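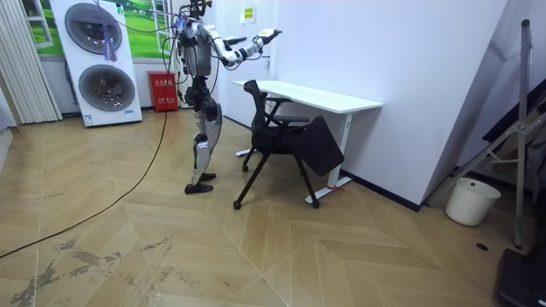

Winwood, 29 November 2019

Section 6. Comparing hands on the chair task

Use this section after both hand sets (Hedar and Roltanby) have passed the bench check. Run the same task with each set and log grip force and finger position for both.

1. Stand the robot behind the chair, facing the desk.
2. Clip in the overhead tether. Lay the long cable out behind the feet.
3. Load the hand profile. The controller rejects a profile that doesn't match the serial number on the wrist board.
4. Raise the forearms and open the fingers. Wait for the ready tone.

CAUTION: Keep people out of reach of the arms while the motors are on.

5. Close both hands on the backrest at 20 percent force. Increase in small steps, up to 43 percent.

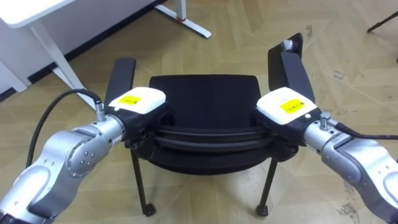
Figure 6-2. Both hands at the backrest, head view.

6. Hold for 254 control cycles, then read the finger positions from the log. If left and right drift apart, stop and repeat step 4.
7. Start the push toward the desk. Casters turn freely in any direction, so expect some side load on the wrists.

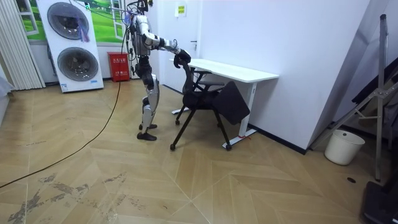
The side load is where the two sets differ most, and it should be logged at the full rate. A complete run fills 1,664 lines. Shorter files mean the logger dropped data and the run has to be done over.

8. Open the hands, back the arms off, and save the log under the hand set name.

NOTE: Wenceslao Ledesma keeps the master profiles. Send changes to him or to Morena Gentile before the next comparison.
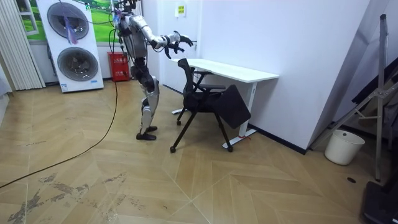
Can I swap only one hand and compare left against right?
Fit the same set on both sides. The controller shares one force limit between the hands, and mixed sets give readings that can't be compared.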